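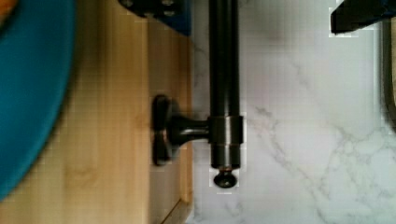 Chapter 9
Bringing the Arm Home

I built my first arm, the Plalau, on a shared bench with Clementina Teixeira, and it worked great there. Then I took it home one Saturday and it forgot everything it knew (or so it felt!). A kitchen has veined stone, shiny metal and wood grain running every which way, and you'll be tuning for all of it.
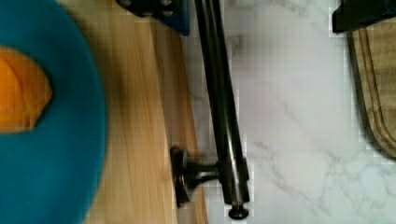
9.1 Start with the wrist camera

Set the exposure by hand before you touch the gripper code. I use 60 on pale counters and 118 on dark wood, then check that the fingers still show up clearly
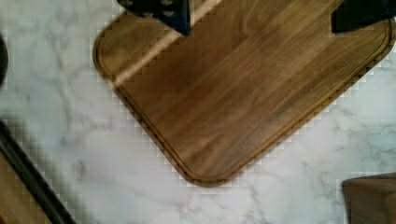 at both settings. Write your own numbers down, you'll want them in 9.2.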